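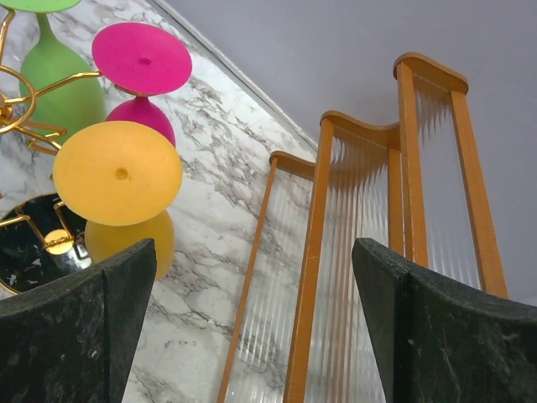
Funholm table pieces: gallery
Ghada Zein, May 2026

I don't much like decorative storage. Most of it takes up more room than the things it stores, and you pay extra for the privilege. So when Funholm asked if I would look over their new table range for this page, I said yes on the condition that I could be rude about it, and they agreed, which was either confident or careless of them.

The range was announced in January under the line "a bar you'll want to look at". I have a bottle opener in a drawer and have never wanted to look at it. Still, I have tried to judge each thing on whether I'd give it shelf space in a normal kitchen, where there is also a toaster and a pile of post.

The wine glasses and their rack

Funholm calls the coloured stemmed glasses Jundine and sells the gold-coloured rack separately. The colours are stronger than I expected from the catalogue, especially the pink, which is close to magenta at the foot. You also get a green and a yellow. The finish is smooth, slightly frosted and opaque, and that is my first complaint. I like to see what I'm drinking and how much is left of it. With these you have to tip the glass and peer in like someone checking a well.

Hanging them upside down from the rack does keep the dust out of the bowls, I'll give them that. It also puts the feet on show, and the feet are the best part, flat discs of plain colour. I'm less sure about the rack. It is all thin polished rods, hooped and bent this way and that, and every rod is something to wipe. Anyone who has owned polished metal knows what fingerprints do to it. If you were going to buy one half of this and leave the other, I would leave the rack and stand the glasses in a cupboard.

The price is 34 pounds for the rack. For bent rods!

The little harps

Small wooden frames in the shape of a harp, from the Mandagi line, set out on the marble near the wall. The leaflet calls them "accents". I asked what they were for and was told they were for the table. They are sweet enough as ornaments, and in a staggered row they look better than one would by itself, but I can't see myself moving them every time somebody wants to put down a plate. My niece would love them. She is 5.

The marble

White with grey and charcoal veins. It flatters whatever you put on it, and I would ask any shop that photographs its stock on marble to try again on a scratched pine table. Most of us don't have the marble. I took the glasses home for a weekend and against my own worktop they looked a good deal more like party ware.

The clear cup 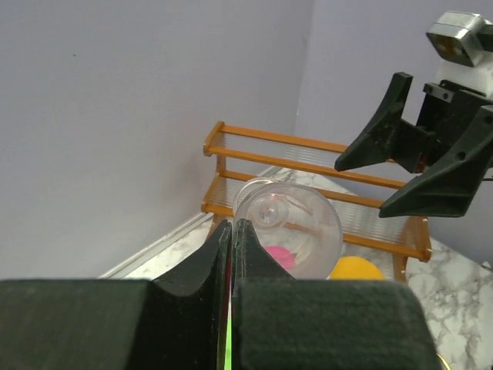 Clear plastic cup on its side, dimpled base showing through the wall.

After all that colour, the plain one. You can see straight through it, with some wobble in whatever is behind, and it makes no claims about my lifestyle. I have doubts here too, mind. Clear plastic cups in my experience start out bright and go cloudy, and Groteck, who supply them, quote 800 washes without saying at what temperature or who did the washing. I wrote to ask and have had a reply thanking me for my interest.

Even so, if I had to take one item home and live with it, it would be this.

What I'd buy

Four of the cups, for the garden. One of the yellow glasses if it were sold singly, which at the moment it isn't. I would pass on the harps and the rack, and wait for the sale before thinking again about the pink.

Funholm have seen this page and asked me to mention that the rack comes flat-packed. I have mentioned it.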